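Learn > Machines and Code > How a Robot Decides What to Do Next

How a Robot Decides What to Do Next

Have you ever watched somebody pack a pencil case? They look at the pencils, pick one up, turn it a little, slide it in, and reach for the next one, usually while talking about something else entirely. It looks like the easiest job in the world. But if you had to write down every single thing that person's eyes and hands and brain were doing, you would need a very big notebook and probably a snack break as well!

A robot needs that notebook. The notebook is called software, and it is the part of the robot you can't see. People come to our exhibits at Bondwood and look at the arms and the grippers (a gripper is what we call a robot's hand), and of course they do, because arms and grippers are fun to look at. The motors in an arm are strong and quick, but they don't know anything. A motor only knows "turn this much" and "stop." All the clever bits come from the program that talks to the motors.

Let's follow that program through one job. Imagine a robot with two arms at a table, and the job is sorting out a kit of metal tools, the kind of scissors and tweezers a surgeon would use.

First comes looking. Programmers call this part perception, and it means turning a picture into a list of things. A camera gives the computer a huge grid of tiny colored dots, and to the computer a dot is only a few numbers. Nothing in those numbers says "scissors." So the program has been shown lots and lots of pictures where a person already marked which dots were scissors and which were tweezers. One small practice set made at Skorton has 491 pictures in it, and every one was marked by hand. After enough practice, the program can make a good guess about a picture it has never met before.

I say "guess" because it really is one. Shiny metal is tricky. It bounces light around like a mirror, so a bright streak along a tool might look like an edge when it's only a reflection. Tools lying close together can look like one strange lumpy tool, and a strip of fabric across the middle of something can make it seem like two short things instead of one long one.
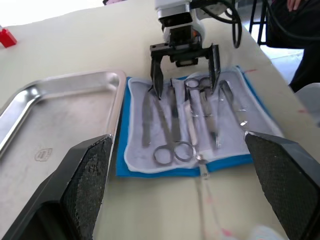
Many robots have a camera close to the gripper, down near the wrist. Think of having an eye in your palm! When your hand gets close to a thing, your palm-eye gets a wonderful close view of it. The trouble is that your own fingers are always in the way, and whenever you move your hand, the whole world seems to slide around. The program has to keep track of where the wrist is so it can tell the difference between "the scissors moved" and "I moved."

Next comes planning. The program knows where it believes the tools are, and it has to work out a path for the gripper to travel. You do this when you reach past a glass of juice to get the toast. Your elbow goes out, your hand goes over, and (most days) the juice stays in the glass. The robot's planner tries out paths in its imagination before it moves at all. Would the arm bump the tray? Would the fingers knock the tool next door? Bad paths get thrown away. When there are 2 arms there is one more question, and it's a big one: will they bump into each other?

Our own planner is called Gronum, and it tries 20 paths and keeps the smoothest. Last December it kept choosing a path that went the long way around, way up high and back down, like a person climbing over a fence with the gate wide open. The arm was perfectly safe and terribly slow. Somebody had typed the height of the table wrong, so the poor planner believed the table was much taller than it was. One number!

After planning comes control. Control is the part that really moves the arm, and it checks itself over and over, many times every second. Where should I be? Where am I? How far off? Fix it a little. Then it asks again. You can play this at home with your eyes closed: have a friend say "left a bit, right a bit" while you try to touch a spoon on the table. If your friend talks often, you get there nicely. If your friend only speaks up once in a while, you wander all over the place.

Closing the fingers is part of control too. Squeeze too softly and the tool slips out. Squeeze too hard and you could bend something thin. Bumpy pads on the fingers help with gripping, the same way the bottoms of your sneakers do.

Then the robot looks again, and the whole thing starts over — look, plan, move, look.

Try it yourself: Put 6 spoons and forks on a towel. One person is the robot and wears a blindfold. Everybody else is the software and may only use the words up, down, left, right, open and close. See how long it takes to line them all up, then swap places.

Filed under: Robots, Coding, Ages 8 and up

© Bondwood Learning Pages | Contact us | Back to top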